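Open evening at Vusterport Junior School: the poster competition winners on show

I had promised myself I would only stay half an hour, and of course I was still there when they started stacking the chairs. Vusterport Junior holds its open evening every September, and for the past few years it has doubled up with the prize-giving for the county schools' poster competition, so you get prospective parents, proud grandparents and a good many small children in their best jumpers all squeezing down the same corridor.

The competition is run by Duver, the paint and paper people out on the Pendier road, and this year's theme was "Something I Would Like to Mend". There were 3,121 entries from across the county, and 16 of them had been framed and hung along both sides of the hall. I went round twice. The first time I was swept along by the crowd, and the second time I went slowly with a cup of tea and read all the little cards, which the children had written themselves in their own handwriting (and, I was glad to see, their own spelling).

Vusterport's own winner is in Year 5, and her poster was of the old footbridge by the station, with every missing plank drawn in as a different kind of fish. I am very fond of that footbridge, missing planks and all, and I stood in front of it for rather a long time. A boy from Reuter Primary had drawn his nan's radio with all its insides laid out, and somebody in Year 3 wanted to mend a Monday, which got a lot of nods from the parents.
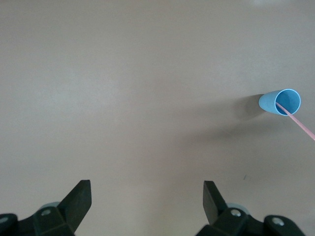 The prizes were given out at six o'clock, or a bit after, as the microphone had to be fetched from the music room. Each winner had a handshake, a certificate and a box of paints, and the school itself gets £900 to spend on art materials. The head told us the pupils have already been asked what they want, and that the most popular answer so far is a kiln — she didn't say yes, but she didn't say no either, and there was a cheer from the back row.

After that we were let loose on the classrooms. The Year 6 pupils were acting as guides, two to a group, and ours took the job very seriously, walking backwards the whole way and warning us about every step. We saw the library, which has moved upstairs and is much lighter for it, and the science room, and then the garden, where it was getting too dark to see a great deal but we were told firmly where the beans had been.

If you missed it, the posters are staying up until half-term, and then they go on to Reuter Primary and the library at Pendier. Visitors are asked to sign in at the front office, and the car park is tiny, so do walk if you can.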